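Nuvum Home > Kitchen > Coffee > Hand Grinders

Halász Hand Coffee Grinder, Long Handle

Price: $44
In stock, ships from our back room
Handle: fold-down, steel
Body: steel, brushed
Weight: 700 grams
Burrs: conical, steel
Color: one color, steel

Add to cart | Add to wish list | Ask me something

I've sold hand grinders in this shop longer than I've sold anything else, and the Halász is the one I take home with me. I mean that literally! The one by my kettle has a dent near the bottom from a trip down the porch steps, and I've been grinding with it every morning since. If you want the short version: it's sturdy, it's slow, it makes very good coffee for one or two people, and you won't be hunting for batteries. If you want the long version, get a cup of something and keep reading, I do go on.

What you get in the box

The grinder itself, with the handle folded down. A little brush with stiff bristles, for the burrs. A cotton drawstring bag. And a folded sheet of instructions that was translated by somebody in a hurry, so I put my own sheet in there too (mine is the yellow one).

No beans. I used to toss in a sample and then a few of them sat in a warm warehouse over a summer and came out tasting like a cardboard box, so I stopped doing that.

How it grinds

You pour beans in the top, put the lid on, and turn. A single mug's worth of beans for a drip cone takes me a song and a half on the radio. For a French press it goes quicker, the coarse settings just eat through the beans. Fine settings are more of a workout, and if you're after espresso every day I'd steer you to something with bigger burrs and a bigger price. It can go that fine. I've done it. My forearm had opinions.

The adjustment is a ring under the lid that clicks as you turn it. Tighter is finer, looser is coarser, same as everything else. Start by closing it all the way until the handle won't move freely, then back off and count the clicks as you go. On my yellow sheet I've written down where I like it for a cone, a press and a stovetop pot, but please treat those as a place to start. Your beans are not my beans. A dark oily roast wants to be a hair coarser than you'd think, and those light, rock-hard roasts want to be finer and will make you work for it.

One thing I love is that the handle has real length to it. The first grinders I carried had a stubby little crank, very cute in the photos, and turning it felt like opening a can of soup with a dime. You want leverage. The long handle on this one means you can go at an easy pace, sitting down, mug in front of you, not really awake yet.

The knob

People ask me about the knob more than anything else! It's a plain round wooden one and it spins on its post so it doesn't rub your palm raw. It may squeak when it's new. A drop of food-safe mineral oil where the knob meets the post takes care of that, and then you leave it alone. Don't oil the burrs. I had a customer oil the burrs once and every cup tasted like a cutting board for a month.

Halász or Burkurero?

I carry both, so I'll tell you how I'd choose. The Burkurero is lighter and skinnier, it goes in a backpack side pocket without a fuss, and the body is a nice warm shade of green. For camping I'd take it every time. But it rocks a little on the table when you put your weight into it, and the catch cup is held on by a thin thread that you have to line up just so. At six in the morning I can't line up anything.

The Halász has a fat, short thread on the catch cup and you can slap it on half asleep. It's heavier and it stays put between your knees or against your hip. It's wider, too, which suits my hands fine, but if yours are on the small side you may like the Burkurero better. Neither is wrong. If you're near the shop, come in and hold both of them, I keep one of each out on the counter with some old beans you're welcome to crank through.

I used to carry the Sivov as well and I don't anymore. The grind was lovely but the plastic lid cracked on too many of them, and I got tired of mailing out lids.

Cleaning it

Brush it out once a week if you drink coffee every day. Unscrew the cup, take off the lid, lift out the handle, unscrew the ring all the way and the inner burr drops down into your hand (do this over a towel the first time, there's a small spring in there that loves to travel). Brush everything, tap it, wipe the inside of the cup with a dry cloth. Put it back in the order you took it out. I lay mine out left to right so I can just go backward.

Never in the dishwasher! And no soaking. If it smells stale, run a spoonful of plain dry rice through it on a medium setting, then a few cheap beans, and throw all of that away. Some folks don't like the rice trick and say it's hard on the burrs. I do it a couple of times a year and I've had no trouble, so that's my experience and you can take it or leave it.

Static is the other complaint I hear. In winter the grounds cling to everything, the cup, your sleeve, the cat. Wet the handle of a spoon, shake off the drips, and stir the beans with it before you grind. It's a tiny bit of water and it calms things right down.

Questions I get a lot

Will it do enough for a dinner party? It'll do two mugs at a fill. After that you refill and grind again, or you hand it to a guest and make them do it, and I've found most guests are happy to have a job.

Can I grind spices in it? Please get a separate one. Cumin is forever.

Is it loud? Louder than you'd think from something with no motor, but it's a low crunchy sort of noise. I've ground coffee one room over from a sleeping baby and gotten away with it. I've also not gotten away with it.

Do you sell parts? Yes. Spare knob, spare spring, spare catch cup, spare lid. I keep them in a drawer and I'm not fussy about the postage, small parts go out in a plain envelope.

Can I return it? You can, within the month, even if you've used it. Just brush it out first. I'd like to know what you didn't like about it too, that's how I decide what to keep on the shelf.

Is there a left-handed one? Turn it the same direction with your other hand, it works out fine. My left-handed customers tell me they hold it lower down.

A note about the old version

If you bought one from me before April, you've got the older lid, the one with the narrow opening. It works the same and the parts all swap over. The new lid has a wider mouth and you spill fewer beans. You don't need to upgrade! But if beans on the floor are driving you up the wall, the new lid is in the parts list and fits right on.

I looked it up in my order book the other night and I've sent out 1,658 of these, which made me feel both proud and a little bit tired. The dented one at home isn't in that count.

Where to keep it

Out on the counter, if you've got the room. Mine went in a cupboard for a week when we painted the kitchen and I drank instant the whole time out of pure laziness. If it's out, you'll use it. I keep it next to the kettle with a jar of beans and the scoop, and that's my whole coffee corner.

A bit of grippy mat under the grinder is a nice touch if your counter is slick or you worry about scratches. Any textured scrap will do, and you can trim it with kitchen scissors. Don't worry about a neat edge. Catch the stray grounds on it, carry it to the sink, shake it off.

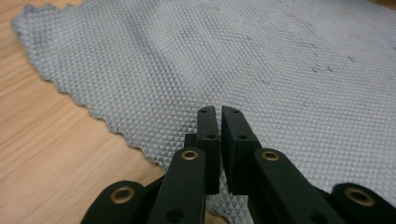 And put the beans in something with a tight lid while you're at it, away from the window and away from the stove. I use an old pickle jar that I washed about a hundred times before it quit smelling of dill. Buy small bags, buy them often, and grind right before you brew. If you get stuck on a setting, use the "Ask me something" button up top and tell me what beans you have and how you make your coffee. I usually write back in the evening, after the shop is swept.

Page updated August 10, 2020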